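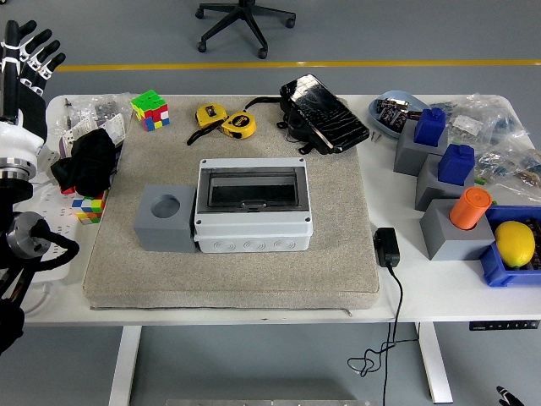
Bench help wanted - small parts and enclosures

Haldane workshop, part time, September start. Sorting screws, bagging hardware, putting lids on electrical boxes, keeping the standing desks clear. Tape measures, cables, bits in dishes - you find it, you put it back. No experience needed, good eyesight and patience are. Roughly 400 boxes a month so expect repetiton. Mornings, 8 til noon. Ask for Sum-yee Chang, ext 2917. Bring closed shoes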